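Tips for teaching the arms to wash up

Set the station before you pick up the controls. Tray on the left with the sponge in it, water in the middle, plate to the right. Keep the layout the same for the whole set. Grigore Iordache, who wrote the Bivisik station notes, puts tape under the table edge to mark where the rail goes – cheap and it works.

Go slowly. A wash takes me 15 seconds by hand and a good deal longer by remote, and rushing the grip gives you a recording you will throw out.

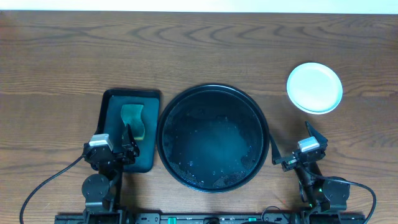
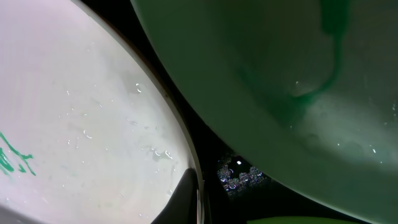

Keep the water shallow. A deep basin hides the fingertips from the operator and sloshes every time an arm bumps the rim. With the big round black pan, a thin layer is plenty, and the arm on that side can work close to the rim. Check the wrist view between takes as well, and if droplets are showing up on the dishes and you want a dry start, wipe everything down before you record again.

Use one hand to hold and the other to scrub, and don't swap halfway through a set. If you drop the sponge, stop, reset and start that take over.

Save each take with a short note. Our Hindness set is at 276 takes out of a planned 600, and the notes are how we find the bad ones. Change the water every Friday at the latest, sooner if it looks cloudy.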